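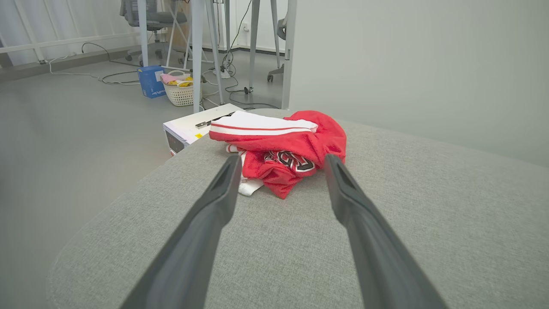

Red and white top, not folded, on the gray ottoman.

Does Folding Really Save You Anything?

The Fondolero newsletter has now run three pieces in favor of folding, and I was asked to write a fourth. I'm not sure I can. The claim, if you missed it, is that a person who folds every shirt the minute it leaves the dryer saves 40 hours a year. Saves them from what? Elisa Bianchini, who brought the figure to our laundry evening in Gakville, couldn't say where it came from. She did say it was widely known.

I'll grant her the drawer. Folded T-shirts fit better in a drawer, and you can see which one you're pulling out. But a sports top with trim at the sleeve is a different animal. The sleeves slide out, the lettering makes a stiff spot in the middle, and the neat square you made leans over by the time you reach the closet. Carmela Colombo's method has 9 steps for this. I followed them twice at home and got two different shapes.
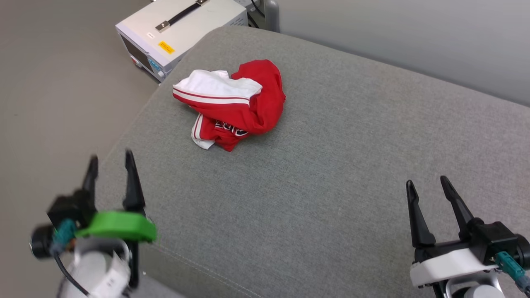

Fondolero Neighborhood News – Issue 90 – page 9

A heap on an ottoman is still a heap, and I won't pretend I like the look of it. White sleeve on top, red nearly everywhere else, the lettering bunched up so you can't read it. My objection is to the idea that it says something about the household. A-yeong Sung told the group that clothes left out "drain a room." I have a gray ottoman too, and it has held plenty of laundry, and the room seems fine.

What I would take from the evening is smaller. Shake the thing out before you put it down. Lay it flat if you won't get to it until morning – Concetta Carbone does this over the back of a chair, and her shirts look as good as anybody's. Hang it if you have a spare hanger.

The next laundry evening is in September. Elisa says she will bring her source for the 40 hours, and I've asked for it in writing.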